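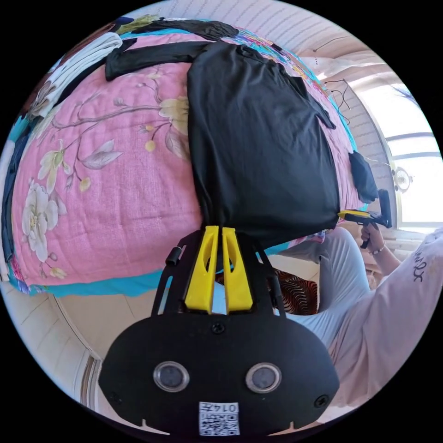 Thread on water hardness and laundry dosing. The chart on the back of a detergent box assumes a hardness, a load size and a soil level. Most people know one of the three.

Hardness is the calcium and magnesium dissolved in the supply, reported as mg/L of calcium carbonate. One mg/L is the same as one ppm for this purpose. Some utilities use grains per gallon. Convert before you compare.

Valusbridge publishes 110 mg/L for the town supply. The private well I tested north of town came back at 602. A dose that is fine for the first will underperform badly on the second.

Why it matters: calcium ties up anionic surfactant. Whatever is tied up is not cleaning. Builders (citrate, zeolite, carbonate) are in the box to take the calcium first and leave the surfactant alone. Liquids usually carry less builder than powders. 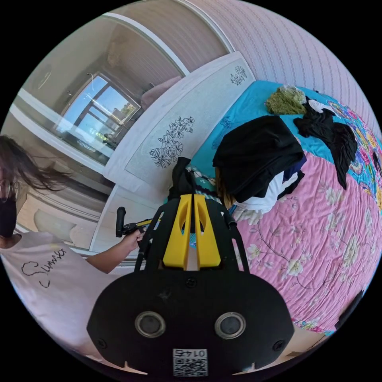 One reply says to just double the detergent and stop worrying about it. This works up to a point. Past that point you have a rinse problem. Front loaders use little water per rinse and the excess stays in the fabric.

Residue and under-dosing look almost the same on a dark cotton: flat, grayish, slightly stiff. Quick check – put a clean item through a warm cycle with no detergent and look at the door glass mid-wash. Steady suds mean residue. No suds proves little on hard water.

Gray on black is often blamed on dye loss. Some of it is dye loss. Some is lint and mineral redeposited on the surface, and a citric acid soak will shift the mineral part. Dye loss does not come back.

Citric acid goes in a separate soak or the rinse, never in with the detergent. It lowers the pH and the detergent is built to run alkaline. Never with chlorine bleach either, that combination gives off chlorine gas.
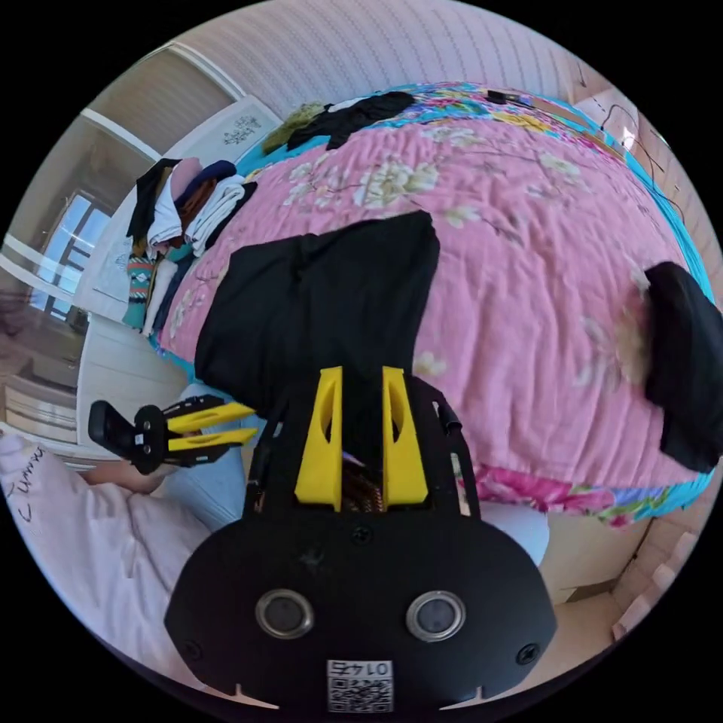
Someone asks whether a softener makes all of this unnecessary. Mostly, if it is regenerating properly. An ion exchange unit swaps calcium and magnesium for sodium. Then the opposite error shows up: people keep dosing for hard water and never rinse clear.

Test the softened side, cold tap, after a day of normal use. Mine sits in the hall closet and is plumbed to the hot line only, a bad arrangement I inherited. Every cold wash runs on hard water.

Strips are adequate. A drop titration kit is better and costs slightly more. Count drops to the color change, multiply by whatever the kit says. Strips read poorly at the high end, so dilute 1 part sample to 4 parts distilled and multiply the result by five. 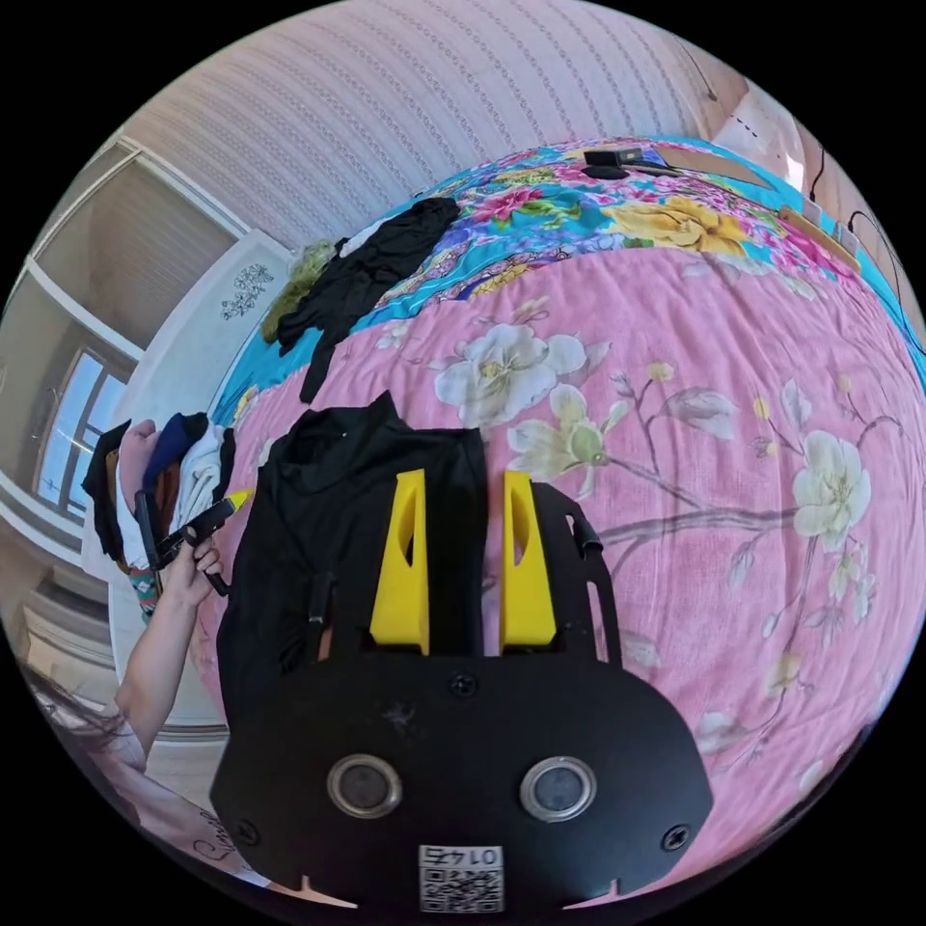

Nellen

Correction to the builder post: carbonate does not hold calcium in solution, it precipitates it. The particles can settle on fabric and on the heater. Citrate and zeolite behave differently. Several of you caught it.

Softener sizing is a separate thread. If you have a hardness report from the Le Roux side of the county, send it, I only have figures for the town and the one well.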